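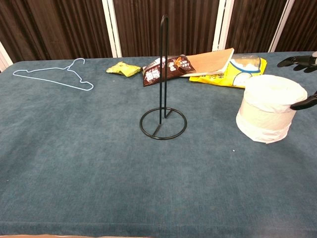 Endham Household Words
Version 2, December 2020

A word list of everyday household terms collected from residents of Endham. Each entry gives the word as the speaker said it, a short meaning, the part of town, and the speaker's age group.

Contents

words.csv has 900 entries, one per line, UTF-8, comma separated.
speakers.csv has 116 speakers, with age group and years lived in town. Names are not included.
notes.txt holds longer remarks that did not fit in a table cell. 368 entries have one.

Columns in words.csv

id: number, never reused
word: spelling agreed by the two editors
said_as: rough sound spelling, blank if it matches the standard one
meaning: up to 20 words
room: kitchen, laundry, yard, other
speaker: matches speakers.csv

How it was collected

Hanna Zieliński and Waldemar Kaczorowski did the interviews at people's homes. Speakers were asked what they call things they use for cooking, washing, mending and storing. Teodora Ristić typed up the answers. Spelling was settled by Zuzanna Bednarek and Genowefa Nowakowski, and where they disagreed both forms are in notes.txt.

Known problems

Speakers under 30 are thin on the ground, and the Gouveia side of town is barely covered. Words for laundry were asked two different ways before and after May, so don't compare those counts. Ids 211 to 214 are missing on purpose (duplicates). A few meanings still run past the word limit.

Changes from version 1

Room column added. Brand names used as common words are now marked with an asterisk. Fixed the broken quotes that stopped the file opening in some spreadsheets.

Use

Free for teaching and research. Please give the version number when you cite it.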